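1/ Zindell have announced that their next compilation will be their last, so I have spent the evening playing all of them in order, like a person with no dinner plans. Thread.

2/ For the young: Zindell put out techno and house on 12-inch from a unit behind a tyre place, and each winter they'd round up the singles nobody bought and sell them back to us as "Mindholm". It worked on me every time.

3/ Mindholm 1 is still the best one. Eleven tracks, nine of them the same tempo, and a bassline on the opener I'd recognise through a brick wall. I have in fact recognised it through a brick wall. Hi to my old neighbours.

4/ Mindholm 2 has the Ramanauskas track. You know the one. Eight minutes of hi-hat and then a piano turns up as if it's been looking for parking.

5/ They pressed 322 copies of that single first time round and I have met at least 2000 people who own an original.

6/ Mindholm 3 is the minimal one. I've defended it for years and tonight I got as far as side B before putting the kettle on and not coming back.

7/ Mindholm 4. Vocals! Everyone was furious. It has aged better than any of us.
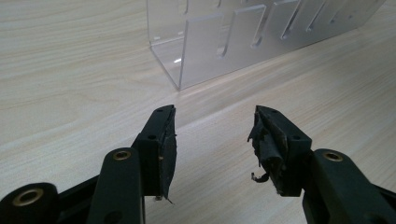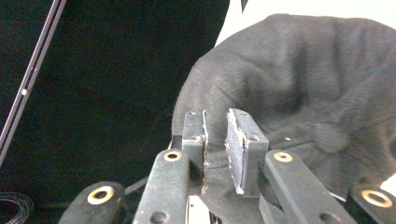
8/ Mindholm 5, or: Dasside discovers the arpeggiator. He has three tracks on it under three names and they share a kick drum. The middle one is a belter and I won't be taking questions.

9/ Liis Ķēniņš mastered everything from 4 onwards and you can hear it straight away. The low end stops wandering about the room. If you only know these from the old digital rips, find the later versions, they're a different colour entirely.

10/ Somebody's going to ask about the remix disc. The remix disc is up to 50 minutes too long, and it runs for 74.

11/ So, the last one. Fourteen new tracks, all exclusive, no singles padding it out. I've had the promo since June and played it mostly in the car, where the left speaker has opinions.

12/ Opener is Ramanauskas again, and the piano arrives after only four minutes. He's mellowed. There's a little organ line underneath that I didn't catch until the third listen and now can't stop humming.

13/ Track 6 is the big one. Dasside, under his own name for once, new kick drum and everything. It'll be in every set until Christmas and I'll be sick of it by the second week, and then in two years I'll claim I always loved it.

14/ Sags a bit from 9 to 11. Three dubby numbers in a row, fine separately, but together it's like being told about someone's dream.

15/ The closer has no drums at all. Bold move for a label that once released an EP called More Drums.

16/ Verdict: second best of the lot, after 1. Ahead of 4, just. My mate has 4 in first and we've agreed to talk about the footy instead.

17/ Vinyl is a double, in a plain grey sleeve. I've already ordered two and told the household one.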